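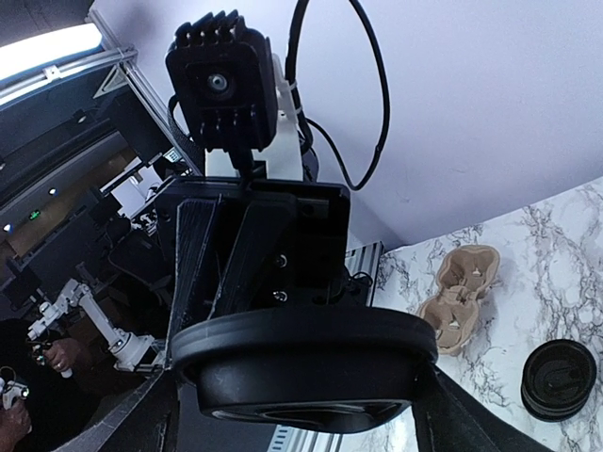

I've had the Puvus two-arm kit on trial for most of April, and the question everyone in the office asks me is the same one: can it pack up the takeaway drinks yet? Sort of. Let me explain, because I've grown fond of the thing and I'm trying to be fair!

You teach it by hand. You hold a small leader arm, do the job yourself, and the big arms copy you (it feels like a very slow video game, and I mean that kindly). The leader arm is light and my wrist didn't ache, even after 195 goes at the same bit of coffee-counter tidying. Amra Kneževič, who shares the counter with me, picked it up faster than I did and hasn't let me forget it.

What does it do well? Cups. Stiff, light, predictable paper cups are a joy, and lids are fine too if they start somewhere sensible. Straws are fiddly but I've seen worse – the Kyriakidis arm we tried before this one simply flung them.
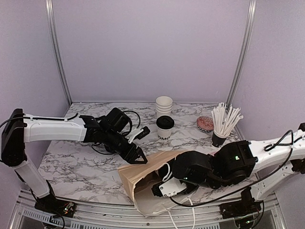 Bags, though. Oh dear. A paper bag never sits the same way twice, and the gripper has to get inside the mouth of it without shoving the whole lot along the counter. With me steering, it's slow and mostly works. Left to itself, it managed 2 tidy packs in an afternoon, and one of those I'd call generous. The cup carriers are better behaved, but it does like to pick them up by a corner.

Setting up took me a morning. The manual is thin, and I'd have liked longer cables. At 2600 euros for the hire I'd say yes if you want to learn how this stuff works, and no if you've got a queue at the till. I'm keeping ours till the Lindanau people want it back, and I'm having another crack at the bags tomorrow.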